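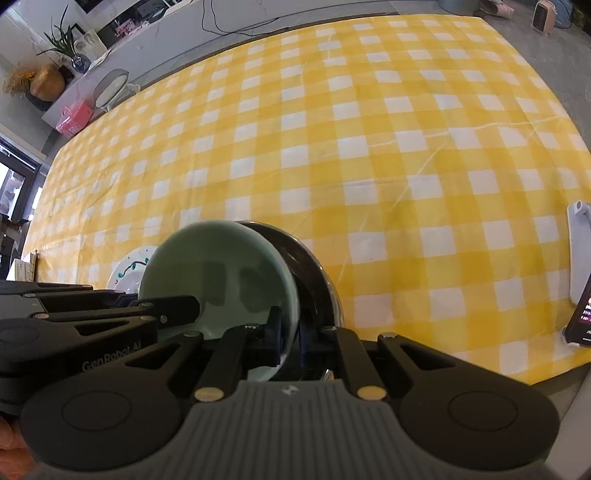

4.2 Setting and clearing the shared table

The second part of the study considers what households do with everyday dishes between one meal and the next. Earlier work at Cheema dealt mainly with cupboards and shelves, and treated the table as a place that dishes pass through on their way to somewhere else. The visits reported here suggest that this view is too narrow. In several of the homes, plates and bowls stayed on the table for much of the day, and the table served at the same time as a desk, a place for the telephone and a surface for folding clothes.

Visits were made to households in Clevville and Drarnora during December. Each visit lasted 90 minutes and took place in the room where the household ate most of its meals. Residents were asked to lay out the dishes they used most often, to put them away as they normally would, and to talk about their choices while doing so. No instruction was given as to order or position. Notes were taken by hand and later sorted by Ebbe Hägglund under the headings used in Section 3.

Figure 2. A dining table in use, with a pale green bowl, a dark dish and a decorated plate upright above a gingham cloth.

Upright storage was the arrangement on which residents held the firmest opinions. Those who preferred it said that a single plate could be taken out without lifting the ones on top, and that the pattern on a favourite plate remained in view. Those who stacked their dishes flat spoke of space, and of the worry that a bowl stood on its side would roll. Bowls were in fact the more difficult case. A deep bowl takes up the room of several plates when placed on edge, and its curve pushes its neighbours out of line. Four households dealt with this by keeping bowls at one end of the row, and two kept them in another place altogether.

Mixed sets were common. Few residents owned a full matching service, and those who did seldom used it on ordinary days. Dishes were grouped by size first and by colour only where the sizes allowed. One resident in Drarnora explained that the plain dishes were for the family and the painted ones for whoever happened to call, but added that the rule was broken most evenings.

The tablecloth proved to matter more than had been expected. Residents with a cloth on the table were more willing to leave dishes standing there, and described the sound of a plate being set down as softer. Creases were mentioned as a nuisance, chiefly by those who had to place small or narrow dishes. Two residents smoothed the cloth by hand before laying out anything at all, and repeated this each time the dishes were moved.

Objects unrelated to eating were rarely cleared away first. Residents worked around them, and the area left for dishes was often decided by what was already there. In seven households the resident named an item that was never moved during a meal. The Skundurard checklist, which was followed in the first round of visits, has no entry for such items, and a further column was added before the second round. The results for both rounds are set out separately in Section 4.3, where the position of the sideboard is also taken into account.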